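The Fosberg table, a second opinion

Glenys Kingi asked me to put up a gallery page for the table in the Prikillow reading room, and I said I would on the condition that I could write the words myself. She may regret that. I was against buying it. We paid 2,000 for a tabletop and a set of legs when the old one had a wobble and a burn mark and nothing else wrong with it, and I have yet to hear a good argument for the price that didn't include the word "warmth."

The maker's leaflet calls the finish "a living surface." I don't know what that means. The grain is real enough, I'll give Fosberg that, and it doesn't repeat the way printed grain does. There are long thin lines over most of it and then a patch of loops, like the contour lines on a hiking map. Sirkka Oksanen likes the loops. I find my eye goes to them when I'm supposed to be reading.
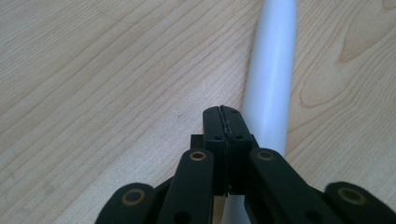 Raimo Laitinen says a pale wood will hide dust. Maybe so. It does not hide specks, pen marks or toast crumbs, and it has been in the room for only 11 weeks. Ask me again when it has been through a winter of wet gloves and library glue.

Then there's the care routine. The leaflet lists 5 steps, two of which look to me like the same step with a different cloth. Iida Miettinen follows all of them. I wipe it with a damp rag and dry it, and so far neither of us can tell whose day it was. We've been told to oil it in April - we'll see who shows up for that.

The claim I trust least is that the top "stays even in any light." Anyone who has sat at it knows better. One part can look washed out while the rest keeps its honey color, and if you're trying to match a chair to it, good luck. Urho Lappalainen brought in a Partanen chair that was supposed to be the same shade. It went home with him again.

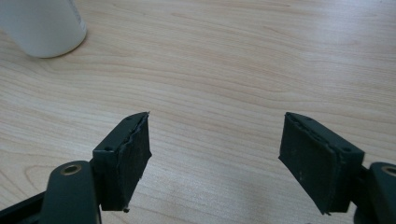 Bare wood with a sheen on it, and something white standing in the corner.

Comments go to Glenys. I still have the old table in my garage if anyone comes to their senses.

Page put up March 7, 2022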